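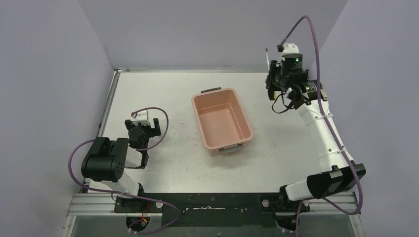 Bins, Tubs and Baskets

A gallery of the containers we use and sell on at the Prarkham reuse store. The list of what we have in stock changes every week, so treat this page as a guide to the types. Photos and notes by Socorro Tello. Last sorted in September.

Sizes are on the shelf tags. If you want a particular color, ask at the desk before you drive over.

Pink bin with handles
Deep rectangular bin in salmon pink plastic, with rounded corners and a raised rim. The two gray handles are on the short ends. Smooth inner floor, easy to wipe out.

Sastholm stacking crates
Slatted sides, open top. They lock together when you turn every second one around. We sell these in sets of 5, and the sets don't get split.

Dish tubs
Low and wide. People buy them for camping and for bathing small dogs. The older ones are heavier and hold up better in the cold.

Wire baskets
From a closed shoe store. The coating has come off at some of the corners, so line them if you plan to keep clothes in them. No returns on wire baskets.

Pristard lidded boxes
Lids are kept in a separate stack under the bench. Try the lid on before you pay. There are two versions of this box and the lids look the same until you press them down.

Wall bins for screws and small parts
They hang on a rail, which we sometimes have and sometimes don't. The large size will take a full box of deck screws. The small size is mostly good for washers and picture hooks.

Wicker and rope baskets
Check the bottoms. We throw out the ones that smell musty, but a few get past us.

Under-bed boxes
Measure your bed frame first. These come back more than anything else we sell. The ones with wheels need a bit more clearance than the ones without.

Zapata garden trugs
Flexible, two handles, good for weeds and wet towels. The handles stretch if you carry gravel in them.

Office trays
Letter size and legal size, mixed. Free with any purchase over ten dollars, up to four trays per person.

Cleaning and sorting

Plastic containers get a wash in warm water with dish soap, then a rinse. Sticker glue comes off with cooking oil left on for a few minutes. Baking soda paste works on pencil and light scuffs. Permanent marker usually stays, and we knock a dollar off for it.

Anything cracked through the floor goes to recycling. A chip in the rim is fine and gets noted on the tag.

Last year 2,154 containers came in. Of those, 651 were lidded boxes and 390 were crates, and the rest were a mix of everything else on this page.

Dropping off

Please bring containers empty and stacked by size if you can. Tape lids to their boxes. We can't take anything that has held paint, motor oil or pool chemicals, even if it has been washed. The drop-off door is on the north side of the building and closes at 4 p.m.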